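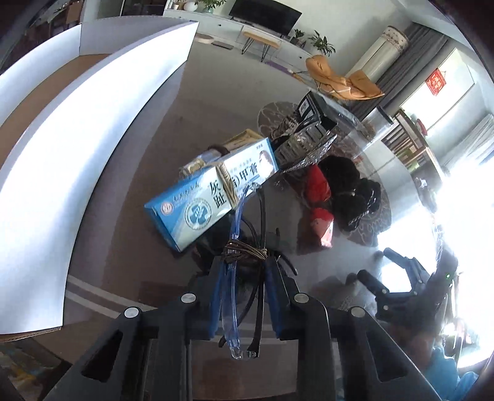 Eyeglasses fastened with a brown elastic band, with a medicine box behind them.

The Dustport Museum of Art will open a survey of work by the sculptor and printmaker Kgomotso Le Roux in October. The exhibition, titled "Low Water," brings together 27 sculptures, a large group of prints on cloth and paper, and a new commission made for the museum's river gallery. It is the first time the artist's work in both fields has been shown together at this scale.

Le Roux's art begins with rivers and with the objects that people leave beside them. For many years the artist has walked the same stretches of bank at low water, collecting rope, clay, broken crockery, seed pods and pieces of boat hull. Some of these finds are cast in plaster or bronze. Others are pressed into soft ground plates and printed, so that the weave of a net or the edge of a leaf is recorded at its true size. The artist keeps a handwritten ledger of the finds, and several volumes will be displayed in the first gallery.

The exhibition is arranged by site. Visitors will enter through a group of early works made on the Pan, the shallow seasonal lake that gave Le Roux a first major subject. When the lake dries, its floor splits into plates of gray clay that can be lifted by hand. Le Roux fired a number of these plates in a pit kiln and joined them with wire to make the series "Pan Floor," which has been lent in full by a private collection. The series was last exhibited as a complete group when it was new, and two of its panels have received conservation treatment for the present display.

The second gallery is given to prints. Its central wall holds "Tide Tables," a sequence of 12 long sheets in which the artist printed the same length of rope on successive evenings, letting the ink thin out from one sheet to the next. Smaller works on cotton hang from the ceiling beams in the middle of the room and may be seen from both sides. Visitors are asked not to touch the cloth. A handling set of printed samples will be available at the gallery desk during opening hours.

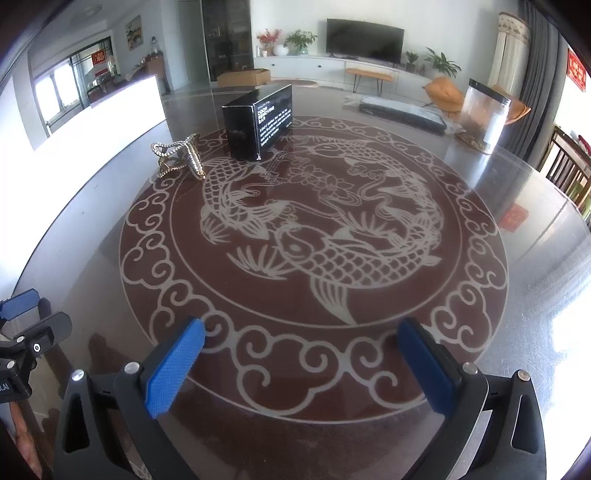 Le Roux's interest in decorative images of water runs alongside the work done outdoors, and a third section considers it directly. The artist has long collected trays, tiles, textiles and tableware on which rivers, waves and fish appear, most of them inexpensive household goods, and has drawn from them in sketchbooks that are shown here for the first time. The drawings return often to the ways in which a maker fits moving water inside a fixed border. A dark red circular mat under a glass tabletop, with two koi and lotus blossoms in fine white line inside a ring of cloud scrolls, belongs to the same broad family of household design. In Le Roux's sketchbooks such borders are copied out first, in pencil, and the fish and plants are added later in brush and ink. The artist then carries the result into relief prints, where the border is frequently broken or left open on one side.

"I was taught that ornament was something you put on a thing after the thing was finished," Le Roux said in a statement provided to the museum. "Where I grew up, the pattern was how you knew what the thing was for. A bowl with waves on it was the bowl for guests. I still think about a riverbank that way. The marks tell you who has been there and what they were doing."

The new commission, "Droltent," occupies the whole of the river gallery on the lower level. It takes its name from a mooring place upstream of the city, now silted up, where ferries once stopped to take on passengers and grain. The work consists of about 500 cast paper forms suspended on cords over a low platform of river clay. Each form was molded from a stone, post or fitting found at the old mooring. The cords pass through a frame of reclaimed timber and are weighted at the far end, so that the forms move slightly as air passes through the room. The gallery's north windows, which have been covered for most recent exhibitions, will be left open to daylight. As a result the work will look different in the morning and in the late afternoon, and the museum recommends that visitors with time to spare see it at more than one hour.

The clay for the platform was dug under permit from the museum's own river frontage and will be returned there when the exhibition closes. It will be kept damp through the first weeks of the display and then allowed to dry and crack. Museum staff will photograph the surface each morning before opening, and the photographs will be added to a wall in the adjoining corridor as the exhibition continues.

Casting was carried out at the Cakix workshop, a shared print and paper studio in the old customs district, where Le Roux was in residence through the spring and summer. The studio supplied the cotton and flax pulp and made two presses available for the project. Students from the workshop's evening program assisted with the molds and are credited by name on the gallery wall. A selection of test casts, including several that collapsed during drying, will remain on view at Cakix for the length of the exhibition. Admission to the workshop display is free, and no reservation is needed.

An illustrated catalog accompanies the exhibition. It includes an extended interview with the artist, a technical essay on the firing of the "Pan Floor" panels, and a full list of works with notes on materials and places of collection. The catalog has been printed in an edition of 2000 and will be sold in the museum shop and at the Cakix workshop. A large-print version of the gallery texts may be borrowed free of charge at the admissions desk, and an audio guide recorded by the artist will be offered in the second and fourth weeks and from then on throughout the run.

The museum has also scheduled a series of public programs. Le Roux will give an opening talk in the auditorium at 6 p.m. on the first evening, followed by a viewing of the river gallery after dark. Guided walks along the frontage will leave from the lower entrance at low water, with departure times posted at the admissions desk one week in advance. The walks cover uneven ground and last ninety minutes. Participants should wear sturdy shoes and may not remove objects from the bank. A separate, step-free route along the upper path will be offered on each date for visitors who prefer it.

Paper casting classes for adults and for children aged eight and over will be held in the education studio. Places are limited and must be reserved through the museum's ticket office. Teachers wishing to bring school groups may request a printed guide, which contains drawing exercises based on the artist's ledgers and suggestions for collecting rubbings in a schoolyard or park.

Two works from the exhibition will enter the museum's permanent collection when it closes. They are "Rope, Second Evening," a print from a variant set of "Tide Tables," and a bronze cast of a mooring ring made in preparation for the commission. The print will be shown in the works on paper study room, where it may be viewed by appointment. The location of the bronze has not yet been decided.

The river gallery will close one hour before the rest of the building each day. Photography without flash is permitted in all sections except the third, where the sketchbooks are shown under reduced light. The museum's lower entrance will be open throughout the exhibition, and visitors arriving by the riverside path may purchase tickets there.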